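Betreff: Re: Altes Geschirr mit Obstdekor – weggeben oder benutzen?
Datum: 28. März 2015
An: Liste Tisch und Schrank, Hurnelau

Hallo zusammen,

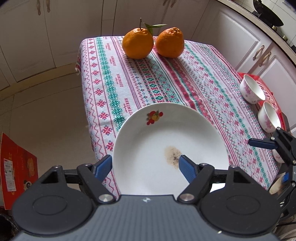

ich bin ja so froh, dass das Thema endlich mal aufkommt! Bei mir stand das Geschirr meiner Großtante bis Dezember in zwei Umzugskartons auf dem Dachboden, und seit ich es heruntergeholt habe, esse ich von nichts anderem mehr. Der weiße Teller mit dem kleinen Obstbildchen am Rand (rot, gelb, grün, mit Blättern dran) ist mein Lieblingsstück. Dazu die Porzellanschalen mit den rosa Blumen, die überhaupt nicht dazu passen und gerade deswegen so schön sind. Auf der Zickzackdecke mit den Sternen sieht sowieso alles nach Feiertag aus, auch wenn nur zwei Orangen dabeiliegen.

Jetzt aber zu deiner Frage:

> ich habe von meinen Eltern einen ganzen Schrank voll
> Geschirr übernommen, 20 Teller mit Obst auf dem Rand,
> dazu Schalen aus mindestens drei verschiedenen Serien.
> In die Spülmaschine traue ich mich damit nicht, und auf
> einigen Tellern sind bräunliche Flecken, die mit normalem
> Spülmittel nicht weggehen. Lohnt sich die Mühe überhaupt,
> oder soll ich alles zu Tetgate bringen? Die nehmen
> komplette Kartons an, aber dann ist es eben weg.

Bitte nicht gleich alles weggeben! Zu den Flecken: Ich rühre Natron mit ganz wenig Wasser zu einem Brei an, streiche ihn auf die Stelle, lasse ihn eine halbe Stunde liegen und reibe dann mit einem weichen Lappen im Kreis. Bei angetrocknetem Tee und Soßenresten klappt das fast immer. Was danach noch da ist, kommt über Nacht in warmes Wasser mit einem Löffel Waschsoda. Sitzt der Fleck unter der Glasur, also in feinen Rissen, dann bleibt er, und solche Teller nehme ich nur noch als Untersetzer für Blumentöpfe.

Um das Obstbild mache ich mit dem Natron einen großen Bogen. Diese Bildchen sind oft auf die Glasur gesetzt und werden mit der Zeit stumpf, wenn man daran herumscheuert. Spülmaschine deshalb nein, lauwarm von Hand geht schnell genug, und keinen Schwamm mit rauer Seite.

Zum Stapeln: zwischen die Teller lege ich Kaffeefilter, die flachen runden. Für die Schalen schneide ich alte Geschirrtücher in Quadrate. Wenn du Filz lieber magst, bei Marciniak in der Unterstadt gibt es Reste vom Ballen, da habe ich für den ganzen Schrank 780 Cent bezahlt (ja, er schreibt das wirklich so auf den Zettel, wunderbarer Laden).

Und noch was zur Tischdecke, weil hier neulich jemand nach gewebten Decken gefragt hat: Meine franst an einer Ecke aus. Ich wollte sie erst kürzen, aber dann geht das Muster nicht mehr auf, die Streifen mit den kleinen eingewebten Wörtern laufen ja bis zum Rand. Ich werde die Ecke jetzt mit Baumwollgarn umstechen, im Schlingstich, dunkelrot. Wer so etwas schon gemacht hat – nimmt man das Garn doppelt oder einfach? Ich habe noch eine Rolle Lideck im Nähkasten, die kommt mir aber ziemlich dünn vor.

Falls du am Ende doch Teller übrig hast: sechs würde ich dir sofort abnehmen! Bei mir fehlen die tiefen komplett, und Suppe aus der Blumenschale ist zwar hübsch, aber nach drei Löffeln ist sie leer. Schreib gern direkt an mich, ich kann auch mit dem Rad vorbeikommen und Zeitungspapier zum Einwickeln mitbringen.

Herzliche Grüße aus der Oberstadt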